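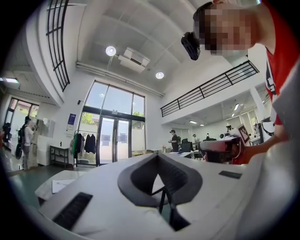 Delyth Landeg wants to know why her bike sailed through the noise test in February and then got turned round at the second round, same bike, same silencer, same rider. Fair question and she isn't the only one to have asked it. She also says the test area was a mudbath and she is right about that too.

So. Noise. Sorry, it's a long one this month and it's been put together in a hurry between rounds.

Short version for those who won't read to the bottom: repack your silencer before round three. Bring a spare end cap screw or two. Get to the test before 8.30.

Longer version.

The packing in a four stroke silencer doesn't fail all at once. It goes hard near the core first, then starts blowing out of the end in little grey bits, then there's a hollow where it used to be and the thing barks. You stop hearing it. You're wearing a helmet and you've been riding it every fortnight and it crept up on you. Delyth's had the same packing in since she bought the bike, and she bought it used, so goodness knows. February was cold and the pack was probably on its last legs, then two hard practice days on top of it. That would do it. Nuria Barroso had a look at it in the paddock afterwards and got a handful of fluff out with her fingers.

Also the test at round two was on a different bit of ground. We'd been using the grass by the bottom gate and it was under water, so it got moved up onto the hardstanding next to the feed store. Hard ground reflects. The steel wall of the store doesn't help either. We've been asked if that's fair, and for anyone who was right on the line, no, not really. For round three we are back on grass if it dries, and if it doesn't we go further out on the hardstanding, well clear of the building. Pui-shan Kuo has marked a spot with paint. Please don't park on it!! Three people have already parked on it.

The machine was checked before and after, for those muttering. It was fine both times.

WHY WE ARE BEING FUSSY

Because of Kwok. The farm, not the road. When we took on the Masstead track there was a line in the agreement about sound at the boundary, and the nearest house is 400 metres from the top corner, straight across the valley with nothing in between except a hedge which has been cut. They have been decent about it. They rang up after round two, didn't shout, just asked if something had changed because they could hear one bike over all the others all afternoon. Could hear it with the telly on. We all know which bike. The rider knows too, it's being sorted, leave him alone.

If we lose the top corner we lose the tabletop and the long straight after it, and what's left is a car park with a bend in it. So the test stays and it stays strict. Fail it and you can fix it and come back, as many times as you like until the queue shuts. Fail it and ride anyway, you go home and you don't get your entry back. That was in the regs at the start of the season, page two, under the bit on fuel.

There will be spot checks during the day as well. Pulled in off the track after your race, straight to the test, no stopping at the van on the way. If you've lost an end cap mid race that's bad luck and we'll treat it as bad luck. If you've swapped the insert out since the morning we will be less cheerful. Wen-hsiung Choi is doing these and has a torch and plenty of patience.

REPACKING

People have asked how. It's an hour's job the first time and half that after.

Take the silencer off the bike. You can do it in place on some of them but it's a pain, and you end up with fibres all down the swingarm. Do it outside. Gloves, long sleeves, a mask of some sort. The old stuff itches like mad and you do not want it in your eyes.

Mark which way round the end cap goes before you touch it. Scratch, tape, paint pen, whatever. Pak-hei Chiu put his back on upside down last year and spent a whole meeting blowing hot gas at his own number board.

Rivets want drilling out with a bit the same size as the rivet, slow, and don't let the head spin. If it spins hold it with a flat screwdriver. Screws want heat and a decent bit. If one rounds off stop there and then and ask someone, don't carry on rounding it.

Cap off, then tap the sleeve off the core with a soft mallet. It'll be stuck. It always is. Go round it a bit at a time, don't clout one side. Pull all the old packing off. All of it. Wire brush on the core until the holes are clear, and have a good look at the welds while its bare. A cracked core will eat new packing in one meeting and you'll be back here moaning.

New packing. Wrap it snug, not tight. If you have to fight to get the sleeve over, there's too much in there. If it slides on and rattles, too little. Masking tape round it in a few places to hold it while you slide the sleeve on, the tape burns off first run and stinks, that's normal. Some people use cotton thread. Either.

Smear of high temp silicone round the cap where it meets the sleeve. Rivet or screw it back. Let the silicone go off overnight. Don't do this in the van at seven in the morning on race day, we will be able to smell you coming.

Then start it and listen. And check again after the first practice, they do settle.

Two strokes: same idea, oilier. Your packing goes black and soggy before it goes hollow. Do it more often than you think. The little 65s and 85s need it as well, parents, they're shriller than they are loud but the meter doesn't care and neither does the house across the valley.

INSERTS

Histari do an insert that fits most of the four stroke end caps and we've had a few through the test with them. They bring it down a bit. They are not a cure for a dead pack. Twice now somebody has shoved an insert in a hollow silencer and been surprised. Pack first, then measure, then think about an insert. Make sure the grub screw is locked in with something. One came out at the bottom of the hill at round one and missed a marshal's boot by not very much.

If you're running an insert, say so at the desk, it goes on your card. It has to stay in all day.

GROUP ORDER

Right, the money bit. Irkevano will do us packing on a roll if we order together, cut to length by us, which works out a lot kinder than buying the boxed kits one at a time. The roll and a bag of rivets comes to 341 pounds delivered. We've had enough names to make it worth doing but there's room for more and the more names the less each. Put your name on the sheet at signing on or reply to this email with how many silencers and what bike. Names in before the end of the month please. Late ones will have to wait for the next roll and I don't know when that is.

No money up front. Pay when you collect. Nuria is holding it at hers so collect from her at the track, not by turning up at the house. Bring a bag, it sheds.

Somebody asked if they'll do the pipes too. No. I asked. They were polite.

REPACK EVENING

Pui-shan has offered the use of her barn the evening before practice, from 6 until it's dark or people get bored. There's a vice, a rivet gun and a big bench. Bring your own drill bits, they vanish otherwise. Bring your own silencer, obviously, cold, off the bike and with the worst of the mud knocked off. Kettle but no milk. If you've never done one, come and watch somebody else's first. If you've done loads come and help, we're short of people who know which end is which.

There's room to park along the track side but leave the field gate clear, there are sheep moving that week.

TEST DAY ORDER

Gate opens 7.00. Signing on 7.15. Noise test 7.30 and the queue closes at 9.00 sharp, it did not close at 9.00 sharp last time and the whole day ran late because of it. Juniors first. Then two strokes, then everybody else. Engine warm when you get to the front, not stone cold, not boiling. Push it up the queue, don't ride it. Someone holds the bike, someone holds the throttle, and the someone on the throttle does what Wen-hsiung says and nothing else.

Ear defenders for children near the test. We have a box of spares on the table, they do need to come back.

Sticker goes on the front number board where the marshals can see it. No sticker no track. If you fall off and lose your sticker come and get another, don't borrow one.

ODDS AND ENDS

Number 469 left a fuel can, a paddock stand and one glove at round two. They're in the container. The glove is a left.

Delyth has since repacked hers, by the way, and has had it tested at a mate's place on grass, and it's through with plenty in hand. She says it's gained a bit at the bottom end too. Could be. Could be she's just cleaned the air filter at last.

Track walk is back on for round three, straight after signing on. The ruts in the second corner have been filled, the take off on the step up has been reshaped and is a touch steeper so have a proper look before you send it.

Still after a water pump to borrow for the bottom gate. Anything that shifts muddy water. Reply to this or catch any of us at signing on.

Entries for round three close when it's full, and the juniors are nearly there allready.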